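Ticket 1231: Sit-stand desk drops on one side and stops mid-travel
Status: Resolved
Product: Akel desk frame, two-motor, with Tapsell cable tray
Category: Home office / desks 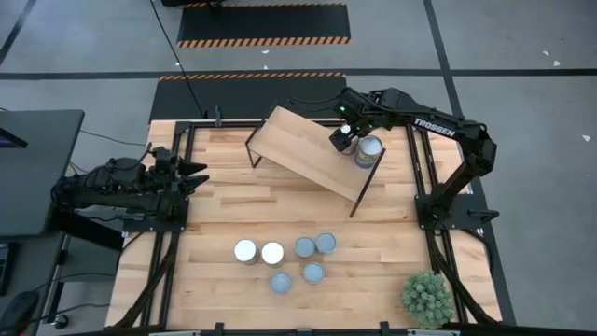 Original report

The desk goes up normally from its lowest setting until the display reads 70, then the left leg stops and the right one keeps going for a moment before the whole thing halts. The top is left with a visible slope, enough for a pencil to roll off. Pressing the down button brings it back level at the bottom. It did the same thing on every try this morning. The desk was bought in May and has been used daily since then. No error code at first, but after several tries the display started showing E2.

What is on the desk: one monitor on a clamp arm, a lamp, a two-drawer organizer, paper trays and a laptop stand. Nothing was added recently except the cable tray underneath, which went on last weekend as part of getting the cords off the floor.

First reply from support

Please do the following in order and report back after each step.

1. Lower the desk all the way and unplug it from the wall. Wait 2 minutes and plug it back in.
2. Hold the down button until the display shows three dashes, then let go. Hold it again until the frame dips slightly and comes back up. This is the reset.
3. Take everything off the top and try to raise it empty.
4. Tell us where the display number is when it stops, if it stops.

Customer update

Did the reset. The E2 went away. With the top cleared it went up past 70 one time, then stopped at 70 again on the second try. Same slope, left side low. The load does not seem to matter. I put the organizer and trays on the bookcase for now and left the rest on the floor.

Second reply from support

E2 on this frame means the two legs are out of step. With a cleared desk the usual causes are a loose motor plug, a cord that runs out of slack, or something pressing on the leg. Check the plug where the left motor lead goes into the control box. It should click. Then raise the desk slowly while watching from underneath and see if any cord pulls tight. The cable tray should sit at least 50 mm in from the inner face of each leg.

Customer update

Motor plug was fully in. I pulled it out and put it back anyway. No change.

Watched from the floor. The power strip is screwed into the tray and its cord goes straight down to the outlet behind the left leg. At 70 the cord is tight. It had also worked its way between the tray end and the leg, so the leg column was rubbing on it as it came up. There is a flat spot on the outer jacket. The tray is closer to the leg than it should be, I measured from the outside when I put it on.

Third reply from support

Stop using that power strip. A cord with a flattened jacket should be replaced even if it still works. Please unplug it from the wall before you move the tray.

For the new strip, get a cord long enough to reach the outlet with the desk at full height and still hang in a loose loop. Run it from the middle of the tray, down through a cable sleeve or spine, and along the baseboard. Keep monitor and laptop cords inside the tray so that the only cord going to the floor is the one from the strip. If you have a network cable, put it in the same sleeve with the same slack.

Then repeat the reset from the first reply. It needs to be done again after any stall.

Customer update

Moved the tray toward the center and filled the old screw holes. Bought a Trondari strip with a longer cord and a Sisesness zip sleeve. Ran the reset. Desk went all the way up and all the way down, three times empty and three times with everything back on. Level at the top each time, checked with a small spirit level laid across the back edge. No E2.

One thing left over. It makes a faint tick on the left side when it starts moving. It was not there before, or I never listened for it.

Fourth reply from support

A tick at the start of travel is most often a frame bolt that shifted while the desk was sloped. With the desk lowered, snug the four bolts where the left leg meets the crossbar, then the screws into the top. Hand tight plus a quarter turn. Do not use a power driver on the screws into the top.

Customer update

Two of the four bolts turned easily. Tick is gone. The paper trays are staying on the bookcase, there is more room to write without them. OK to close.

Closing note

Cause: power strip cord too short and caught between tray and left leg. Fix: tray moved, strip and cord replaced, leg bolts tightened, frame reset. No parts sent. Reopen under the same ticket number if E2 comes back.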